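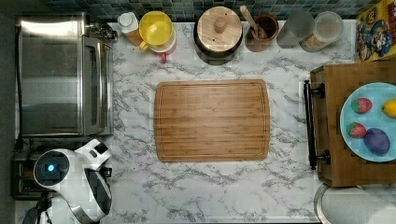

Plimov Bamboo Cutting Board with Juice Groove

Print this page
E-mail this page to a friend
Search the store: enter keyword or item no. Go

Item no. 549

We are hard to please when it comes to bamboo. Most of the boards sent to us for the shop go straight back, usually for splitting at the glue lines, and the claims printed on the sleeves don't help. Antibacterial by nature. Never dulls a knife. Lasts a lifetime. We have read them all and would not repeat any of them to a customer.

The Plimov got in because it is plain. It's a rectangle with rounded corners, a groove around the edge, and a honey-brown color that looks fine on a marble-patterned counter in front of dark tile. There is no handle to snap off and no slot for a phone. It stays out on the counter between meals, which is how most people end up using a board this size anyway.

About the groove

The maker calls it a "deep capture channel." We'd call it a groove. It will hold what comes out of a couple of tomatoes or a small roast chicken. It will not hold what comes out of a watermelon, whatever the leaflet says, and if you tip the board on the way to the sink you will find that out on your socks. Crumbs collect in it too. An old toothbrush gets them out.

About knives

Bamboo is a hard surface. Antonina Kostiuk, who does our sharpening on Saturday mornings, would sooner sell you maple, and she has told us so more than once. If you own one good knife and baby it, listen to her. If your knives are the everyday kind and get a few strokes on a steel when you remember, you are unlikely to notice much.

Size and fit

Measure your counter before you order. Boards look smaller in a store than they do at home, and a counter that already has a toaster oven down one side and a row of canisters along the back has less room in the middle than you think. Leave yourself space to set down a bowl. We get returns every May from people who bought for a new kitchen they had not stood in yet.

Care

Wash by hand with warm water and dish soap, then dry it standing on edge. No dishwasher. The leaflet says "dishwasher tolerant," and we asked Plimov what that meant and are still waiting to hear.

Oil it with food-grade mineral oil when it starts to look pale - more often in winter if your house is dry. The Pruvance board cream we also carry works, but it's mostly mineral oil and wax at a higher price. Buy it if you like the smell.

Don't park it against a hot oven.

What it won't do

The leaflet promises 3000 cuts "without visible marking." Ours had visible marks after one loaf of bread. They are shallow and they don't bother us, but they are there. Fine sandpaper and fresh oil will take most of them down.

Warranty

Plimov covers splits for 17 months, an odd number they have not explained. Warping is not covered. Returns to us are simpler: bring it back unused within 3 weeks, with the sleeve.

Questions about this board go to Uliana Hnatiuk at the housewares counter.

Print this page
E-mail this page to a friend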